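The Maltow Road Stall

The stall had stood at the end of Maltow Road since before Rostislav Holub bought the block. It was four posts and a tin roof with a shelf at waist height. The previous owner had left the honesty box behind, bolted to the back post, and Rostislav used it without ever changing the lock.

He put out whatever the trees gave him. In a good year that was more than the shelf could hold. In a bad year he put out jars.

The winter his wife went into hospital he stopped. The shelf went grey and a wasp built under the roof. People driving out to Privmont slowed down at the bend out of habit, looked, and sped up again.

His daughter Ilona came up from the city in March, after the funeral, and stayed in the back room with the sewing machine. She worked on her laptop in the mornings and in the afternoons she cleaned. She did the pantry, the laundry and the shed. On the ninth day she did the stall. She scraped the wasp nest off with a paint knife and washed the shelf down with sugar soap.

"What are you doing that for?" he said.

"It was dirty."

He went back up the drive. From the kitchen window he could see her down there, bent over, scrubbing at the posts.

That evening she found the key to the honesty box in the drawer with the string and the dead batteries. She brought the box up to the house and tipped it out on the table. There were coins, a button, two notes gone soft with damp, and a folded piece of paper.

"There's a letter in here," she said.

"It'll be a complaint."

She read it and passed it over. It was written in pencil on the back of a Plekico Hardware receipt, and the date on the receipt was 5/6/19. It had been in there all that time, flat against the bottom, under the coins. He had only ever reached in and taken what his fingers touched.
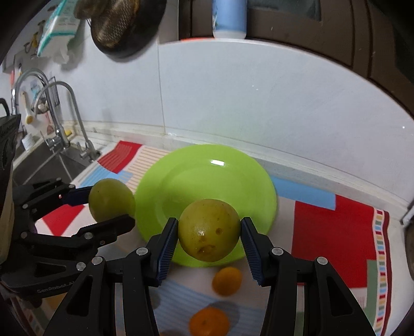

Please could you tell me what sort these are, it said, because my mother had a tree like this and we never knew the name of it. I have taken 17 and left what I had on me. I will come back with the rest.

There was no name at the bottom and no phone number. Rostislav turned it over and read the receipt. Somebody had bought hinges and a tin of wood stain.

"Did they come back?" Ilona said.

"How would I know?"

"Do you know what sort they were?"

He did. They were off the old tree by the tank, which had come with the place. A man at the nursery in Privmont had looked at a leaf and a fruit once and told him it was a Ďurica, and that he hadn't seen one in years and wouldn't bother with it himself. They bruised if you looked at them and they didn't keep. Rostislav's wife had liked them, so the tree stayed.

"Ďurica," he said.

"Spell it."

He spelled it. She wrote it on the back of an envelope and then looked at it for a while.

"That's a bit late to be any use," he said.

"I suppose."

She went to bed early. He sat up with the heater on and counted the coins into a jam jar. Then he tipped them out and counted them again, as he'd lost track somewhere after the first twenty dollars.

In the morning the envelope was gone from the table. He walked down to get the paper and saw she had pinned it to the front post of the stall, inside a freezer bag, with the name of the fruit facing the road. Under the name she had written, To the person with the hinges.

He thought about taking it down. There was dew on the bag and he wiped it off with his sleeve. Then he went around behind the tank and had a look at the tree. It hadn't been pruned in two seasons and most of what it had was on the high side, where he couldn't get at it without the ladder.

He got the ladder.

By ten he had half a bucket, and he carried it up to the kitchen to sort. He put the marked ones aside for stewing. Ilona came in from her laptop and filled the kettle.

"Are you putting those out?" she said.

"Some of them."

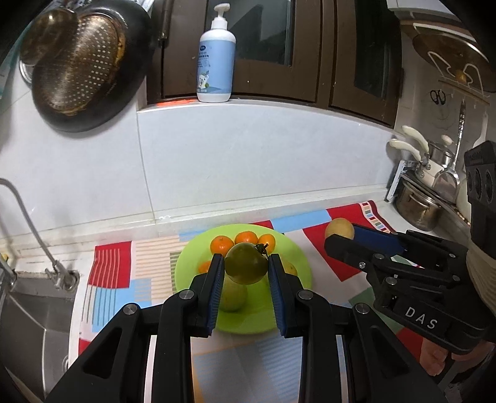

You'll want to put the price up, Ilona told him, it was still what Mum charged when I was at school. He said the price was all right where it was. She said petrol had doubled and so had everything else. He said petrol had nothing to do with it, they were growing thirty steps from the back door.

They left the price alone. She made a new sign anyway, with the old figure on it in thicker paint, and he carried the bucket down and set the fruit out in two rows with the stalks up, the way his wife had done it.

The first car didn't stop. The second one did, but only to ask the way to Privmont, and the driver bought four while she was there. She read the card in the freezer bag and asked him who the person with the hinges was.

"Don't know," he said. "They owe me some money."

She laughed and gave him a note, and he had to walk back up to the house for change.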